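Can machines do the boring jobs yet?

Started by nitach_42, 19/06/2021

nitach_42
My other half reckons we'll have something that unpacks the shopping by the time the kids leave home. I say no chance. A bag is the worst thing you could hand a machine - no proper shape, shiny bits, handles flopping all over the place. Take the lemon one, with a yellow packet half swallowed by it. Where would you even grab?

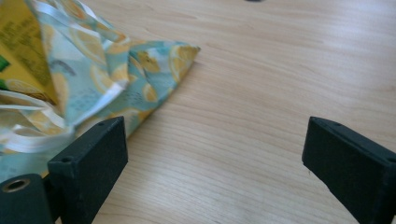

Re: Can machines do the boring jobs yet?

lasen70
Bit gloomy! I've worked on a packing line at Milden for years and the arms there shift 538 boxes an hour without a grumble. Boxes though, all the same size. Give them anything floppy and it's back to me and my two hands.
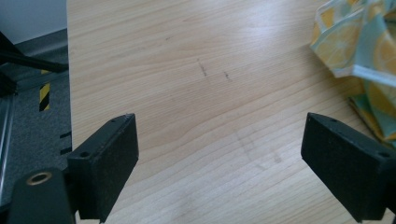
So I'd say the shop floor is mostly sorted and the kitchen isn't. My sister wants one that folds towels and I told her to keep her money till December at least.

Re: Can machines do the boring jobs yet?

dotty603
Don't agree with either of you, sorry. Soft stuff is only hard because hardly anyone bothered with it before. If a person can manage a crumpled bag with a pair of black grippers and no fingertips on it, then the hand isn't the problem, is it?

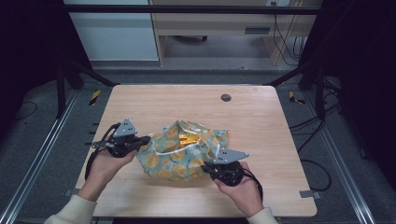
It's the knowing what to do next that's missing, and that gets better every year. I'd pay over 70 quid a month for it, easily.

nitach_42
70 quid! I'll come round and do your bags for half that.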